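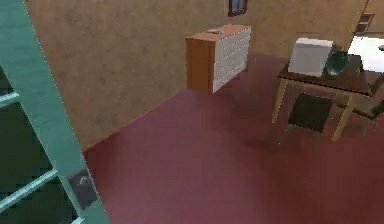 Inventarios domésticos de Wallcombe

Datos > Archivos locales > Inventarios domésticos

Transcripción de 515 inventarios de bienes redactados al morir el titular de la casa o al cambiar de inquilino. Los originales están en el fondo Bouvier, en legajos sin numerar. La transcripción y la normalización son de Mihret Assefa.

Contenido

inventarios.csv: una fila por documento (id, parroquia, tipo, estado de conservación).
objetos.csv: una fila por asiento, en el orden del original.
lexico.csv: 2164 formas distintas con su lema.
notas.txt: dudas de lectura, por id.

Los archivos están en UTF-8, separados por punto y coma. Los campos vacíos son huecos del manuscrito; "s/v" significa que el tasador no puso valor.

Campos de objetos.csv

id_doc, estancia, asiento, lema, material, valor, moneda

"Estancia" respeta el nombre que usa el escribano. Hay casas con dos salas y ninguna cocina declarada, y no se ha corregido. "Material" solo se rellena si consta por escrito. Las cómodas, las arcas y los armarios bajos comparten a menudo el mismo término, y se ha mantenido un único lema, MUEBLE_BAJO.

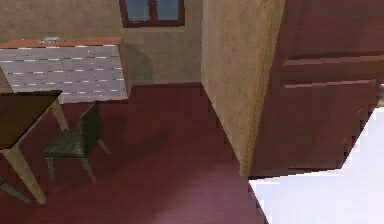 Ventana de dos cristales y mueble bajo junto a la pared. Render.

Puertas y ventanas aparecen cuando se tasaban aparte de la obra, cosa frecuente en los arriendos y rara en las herencias. Llevan el lema CARPINTERIA y no suman en los totales por estancia.

Limitaciones

La parroquia de Lirby está mal representada: solo se conservan 6 documentos y uno no tiene final. Las monedas no se han convertido. Quien compare valores entre legajos debe leer antes notas.txt, sobre todo lo referente a la mano 5, que abrevia las cantidades de forma irregular.

Los nombres de deudores se han sustituido por iniciales. Los de escribanos se conservan.

Cambios

En la versión de febrero se separaron los asientos dobles ("mesa y banco") en dos filas. Los id de documento son los mismos, pero los números de asiento no coinciden con los de versiones anteriores.

Uso

Libre con mención de la fuente. Las correcciones de lectura se envían con el id del documento y el número de asiento.

Relacionados
Padrones de Lirby
Léxico textil del fondo Bouvier
Cuentas del molino de Donda
Guía de abreviaturas de escribanos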